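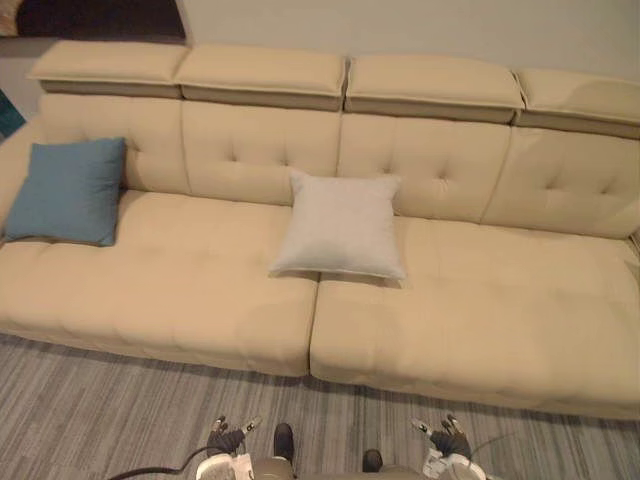 头部相机视角:双臂机器人停在米色长沙发前,蓝色和浅灰色两只抱枕靠在沙发上。

两只抱枕,让机器人学了一个秋天

把抱枕摆好,对人来说用不了多少力气,也用不了多少脑子。你从沙发旁边经过,看见一只歪了,伸手一扶,继续走路。我第一次到Trimenen实验室的时候,心里也是这样想的,所以看见一整个小组用一个秋天研究抱枕,我有一点惊讶。

Trimenen是一个做家庭机器人研究的实验室,租用Dirnwood街区一栋老楼的底层。里面有一间按照普通人家布置的客厅,铺着灰色条纹的地毯,靠墙放着一张很长的米色沙发。十月里我在那里待了几个下午,多数时间坐在门口的一把折叠椅上,看机器人伸手、停下、再伸手。后来我读了他们写的技术报告,有些段落读了两遍才懂。这篇文章写的是我看到的和读到的,有不准确的地方,责任在我。

他们的方法叫Kuler。这个名字我问过来源,得到的回答是“当时文件夹就叫这个”。

先说任务。沙发上有两只抱枕,一只蓝,一只浅灰。机器人要按照一句话的指令,把指定的那只拿起来,放到指定的位置,并且让它立着,靠在靠背上。指令可以很简单,例如“把灰色的放到左边”,也可以稍微麻烦一些,例如“让两只靠在一起”。抱枕最后要站得住,松手以后数三秒不倒,才算成功。

抓硬的东西,机器人研究者已经有很多经验。杯子的形状不会变,你知道杯子在哪里,就大概知道手应该放在哪里。抱枕不是这样。手指碰到它的时候,它就变了形状;提起来的时候,里面的填充物往下沉,上面两个角变得很软;放下去的时候,底边如果先折进去,整只抱枕就会慢慢往前倒。这个“慢慢”很讨厌,因为机器人松手的那一刻,一切看起来都是好的。

实验室里有一句常说的话,意思是抱枕的失败发生在手离开之后。Kuler的主要想法就从这里开始。

现在流行的做法,是让人远程操作机器人,把动作录下来,再训练一个模型去模仿。操作的人看着机器人头上相机的画面,用手柄带动两只机械手。录得足够多,模型就能学会看见某种画面时应该做什么动作。Kuler也用这种数据。这个秋天,小组一共录了2,899段示范。每一段从机器人停在沙发前、两手张开开始,到抱枕放好、两手退回结束。

区别在于结束之后。一般的录制,操作者把手退回来,就按停止键,录下一段。Kuler的录制不停,相机继续看着沙发,多看几秒。这几秒里机器人什么也不做,画面里也常常什么都不发生。可是有的时候,抱枕会滑一点,转一点,或者干脆倒下来。小组把这几秒叫作“尾巴”。

我在现场看录制的时候,觉得尾巴是最无聊的部分。操作的人可以喝一口水。后来我才明白,这篇报告里最有意思的内容都在尾巴里面。

训练的时候,系统把尾巴里抱枕的移动量算出来,当作一个分数,再把这个分数往回传,传给松手之前的那些动作。如果抱枕在尾巴里移动得很多,那么松手前的动作就得到比较低的权重,模型模仿它的时候就不那么认真。如果抱枕一动不动,权重就高。这样,同样是“看上去完成了”的示范,模型能够分清哪一些是真的放稳了,哪一些只是运气。

说起来不复杂。我问过,这个办法难道以前没有人用过吗?小组的回答很老实:类似的想法很多,用结果给动作打分,在强化学习里是很基本的事情。他们做的工作,是找到一种便宜的打分方式,不需要人看录像,也不需要在抱枕里面放传感器。相机本来就在那里,多录几秒就可以。

报告里有一张表,我认为最值得讲。他们用同样的数据训练了三个版本的模型。第一个版本完全不用尾巴,只模仿动作。第二个版本用尾巴来筛选,凡是抱枕倒下的示范全部丢掉。第三个版本就是Kuler,一段也不丢,只改变权重。测试一共做了101次,每一次的起始位置都由程序随机决定,三个版本面对同样的起始位置。

结果里,第一个版本最差,这个大家都想得到。让我意外的是第二个版本比第一个好得很有限。把坏的例子丢掉,听起来是很合理的做法,为什么帮助这么小?

小组的解释是这样的。倒下的示范,多数来自比较困难的起始位置,例如抱枕平躺在坐垫的前沿,或者卡在两个坐垫中间的缝里。如果把它们都丢掉,模型在这些位置上就几乎没有见过任何例子。它不知道怎么放稳,也不知道怎么拿起来。一段最后失败的示范,前面的一大半可能是很好的:手靠近的角度对,抓的地方对,提起来的高度也对,只是最后放的那一下错了。Kuler保留前面的部分,只压低最后那一下。

我想起小时候学写毛笔字。老师用红笔圈字,一个字里面有好的笔画也有坏的笔画,他只圈好的那几笔,整个字从来不打叉。这个比喻不一定准确,我说给小组听的时候,他们很客气地笑了。

还有一个细节,是两只手怎样配合。机器人有两只机械手,手指细长,指尖贴着小的白色标记。按照我的想法,抱枕这么轻,一只手就够了。最早的示范也确实有很多是单手完成的。但是尾巴的分数出来以后,小组发现单手放下的抱枕移动得明显更多。原因在于一只手只能抓住一个角或者一条边,松开的时候,被捏住的布弹回去,会给抱枕一个小的旋转。

两只手的示范里面,得分最高的一种动作,事先没有人教过操作者。一只手先松开,退到抱枕的前面,轻轻挡着;另一只手再松开。等布弹完了,前面的手才离开。有一位操作者习惯这样做,自己并没有注意到。模型给了这种动作很高的权重,于是训练好的机器人也常常这样做。我看的那几个下午,最喜欢的就是这个瞬间。机器人的一只手停在抱枕前面,不用力,好像在说等一下。

当然这是我的感觉,机器人没有在说什么。

沙发本身也有影响。这张沙发的靠背上有一些扣点,布面陷下去,形成浅浅的窝。抱枕的背面如果正好对着窝,就比较稳;如果对着两块靠背中间的接缝,有时候稳,有时候不稳。报告里用一整节讨论这件事,附了一张热度图,颜色深的地方表示抱枕在那里移动得多。图上的深色并不在我以为的接缝处,而是在坐垫的前半部分。原因也简单:坐垫的前面往下弯,抱枕如果没有放到足够靠后的地方,底边就踩在斜坡上。

所以模型学会的另一个习惯,是放下之后再往里推一点。推的距离很短,不注意的话看不见。

我也要说一说不好的结果。101次测试里,Kuler有33次没有成功。小组没有隐藏这个数字,它写在报告的第一页。失败里面比较多的一类,是指令需要移动两只抱枕的时候。机器人放好第一只,再去拿第二只,手臂经过时碰到第一只,第一只就歪了。尾巴的分数对这种情况帮助不大,因为第一只抱枕倒下的时候,它自己的尾巴早已经结束了。分数应该算给谁,是给放第一只的动作,还是给后来路过的手臂?现在的方法只看最近的一次松手,所以常常算错。

另一类失败和颜色有关。浅灰色的抱枕接近白色,沙发是米色,墙也是浅色。在傍晚光线弱的时候,系统计算抱枕移动量会有误差,把没有动的抱枕算成动了。蓝色的抱枕没有这个问题。有人建议干脆换一只红色的,小组没有同意。他们认为普通人家里的抱枕常常就是和沙发颜色差不多的,买的时候就是为了搭配。这个理由我接受,我家里的也是这样。

那么这个方法能不能用在别的东西上?报告的最后有一个小实验,把抱枕换成叠好的毛巾,放在架子上。尾巴里毛巾的移动比抱枕小得多,分数的差别也小,Kuler的优势几乎看不出来。小组写得很谨慎,说这种方法适合“松手之后还会自己动一会儿”的物体。我想了一下家里有哪些东西是这样的:靠墙的扫帚,装得太满的纸袋,堆起来的书。好像不少。

和Trimenen合作的Ajayi是一家做清洁设备的公司,他们对这项研究有兴趣,提供了一部分计算资源。我问小组,是不是过几年就能买到会整理沙发的机器人,他们没有给我年份。从单纯的速度来看,机器人放一只抱枕的时间,足够我把整个客厅收拾一遍。而且它只认识这一张沙发,换成一张矮的、没有扣点的,成绩会下降多少,现在还没有测。下一阶段的计划里有这一项,他们打算再放进两张不同的沙发,也打算把尾巴延长,一直录到下一次松手,看看能不能解决路过的手臂那个问题。

我最后一次去的那个下午,正好在录新的示范。操作者坐在隔壁的房间,我仍旧坐在门口。机器人把灰色的抱枕拿起来,放到左边,挡住,等,松开,往后退。然后是尾巴。房间里很安静,只听得见风扇的声音。数到第二秒的时候抱枕的一个角往下塌了一点,没有倒。操作者在隔壁说了一声“好”,接着录下一段。

本文作者为自由撰稿人,中文不是她的母语。文中数字均来自Trimenen实验室的技术报告。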